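6. Setting up your first inequality comparison

Now for the fun part! With Vanags installed and your household income file loaded, you're ready to compare two regions side by side. The March release ships with 347 regions, so there's plenty to explore.

1. Open the Compare tab and choose Add region.

2. Pick your base region, then a second one. Both need the same income year, or the Run button stays grey.

3. Under Measure, select Gini or Top share. Try Gini first, it's a lovely way to get a feel for the data.

4. Set household size weighting to On.

Note: Regions with fewer than 43 survey households are hidden by default. You can bring them back under Settings > Small samples.

Caution: Changing the currency after step 4 clears your weighting. Save first!

5. Press Run. The two curves are drawn on one chart, with the base region in the darker colour.
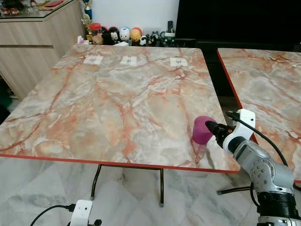

6. Hover over either curve to read the share held by each income group, then click Pin to keep the figures on screen while you try another region.

To share your results, choose Export > Summary table. Labels are carried over (see section 2 for renaming them).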